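4.3 Collecting edge-contact episodes (rigid flat objects)

Use this procedure to record episodes for the Filtell contact-timing method. Complete the wrist camera calibration in 4.2 first.

1. Power on the arm controller and wait for the status light to settle.
2. Load the task file edge_contact and set the episode count to 100.
3. Place the object on the work surface at an angle to the gripper axis. Vary the angle between episodes.
4. Jog the gripper down until both fingertips are visible at the bottom of the wrist view.
5. Start recording, then guide the arm until one finger meets the side of the object.
6. Hold for 3 seconds and stop recording.

CAUTION: Keep hands clear of the fingers while the arm is enabled. The tips are pointed.

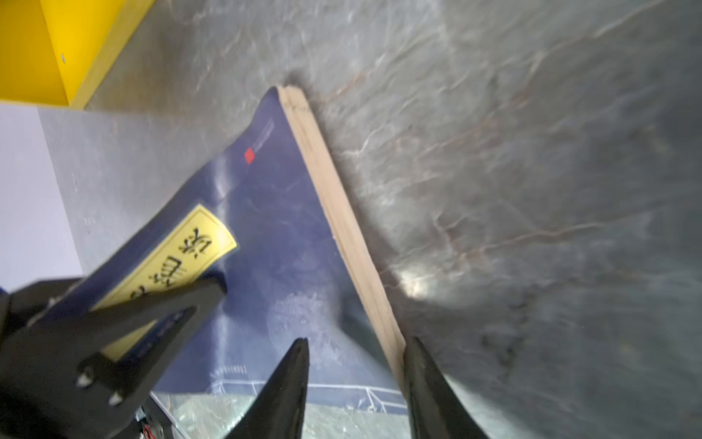 Contact labels are assigned per finger. The labelling tool asks for left, right, both or none, and for the part of the object touched. With a hardcover book, enter the page block and the cover as separate parts; in the view shown, the right finger is labelled "page block" and the left finger, over the lower cover, is left for the annotator to judge from the force trace. Glare on a dark cover can shift the colour threshold used for segmentation, so mask the bright patch before running the edge detector. Leave printed labels and emblems unmasked. The tracker uses them as features even when the bracket hides part of the lettering.

NOTE: Polished stone surfaces produce a second bright spot beside the object. Mask it separately.

7. Run the consistency check. Episodes with fewer than 1232 valid samples are moved to the reject folder.
8. Export the remaining episodes. The exporter pads each one to 2036 samples.

Rejected episodes can be recovered by relabelling, but not by resampling. In the Piltham trials, resampled episodes moved the estimated contact onset later, and Maricel Dizon's analysis excludes them. See 6.1 for the onset estimator and its settings.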